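About Follik

Follik gathers examples for household robots that learn by being shown. We started with two people and a borrowed office in September, and we have stayed small because we don't believe most of what our field says about itself.

Bigger is supposed to be better. We have our doubts. A customer once sent us 475 recorded runs through a simulated home and asked why their system still got stuck at doors. We watched all of them. We kept 81. The rest were near copies, the same approach at the same angle, and no amount of copying was going to help.
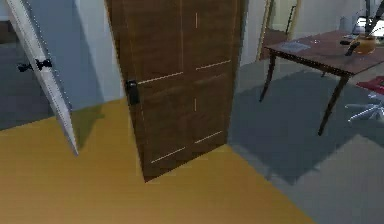 So we work slowly. Our simulated home, Sorow, has doors left at awkward angles and small things lying on furniture, and a person steers every run we hand over. Edmund Adamczyk, who founded Follik, reviews them and throws out plenty. He is also the one who says no when a customer asks us to promise that simulated practice will carry over to a real hallway. Sometimes it does. We would want to see the test first, and you should too. 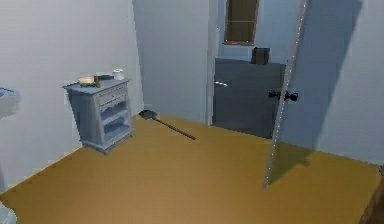 Open door, nightstand and a dustpan on the floor in Sorow.

Our second project, Braltatum, is a checking tool. It flags runs that look too much alike — and it gets some wrong, so a person still has the final say. We put our rejection counts in every delivery.

If you want a very large number for a slide, other firms will sell you one. If you have a robot that keeps failing at one dull task, write to us and send 20 of your worst runs.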